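# Paltstead Pantry Labels

Hello and welcome! This is a small table of household recycling words, gathered by Octavio Ayala from shopping notes kept by families in Paltstead. Clear plastic bottles come up a great deal, as you might guess.

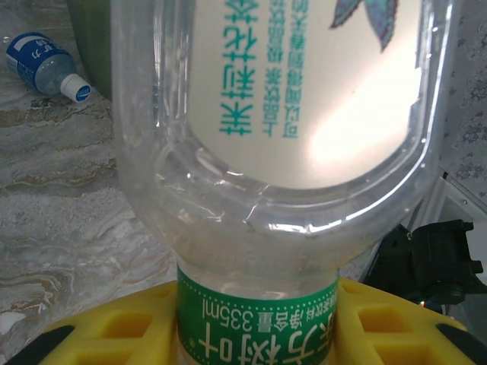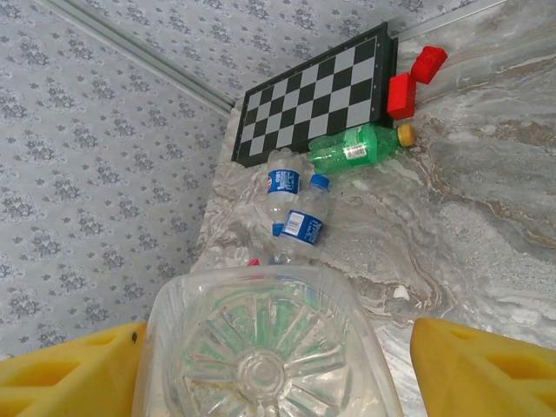 ## What's inside

- `items.csv` — 200 rows, one per item, with the everyday name and the bin it goes in
- `nicknames.csv` — 80 local names, spelled just as people wrote them (please don't tidy these!)

The notes cover 52 weeks, starting in May. Bin names follow the town leaflet, so "mixed" means paper and card together, and glass has a column of its own.

## Known gaps

Garden waste is thin, and I never did settle what to do with jar lids — they sit under `other` for now.

Last updated January 31, 2023.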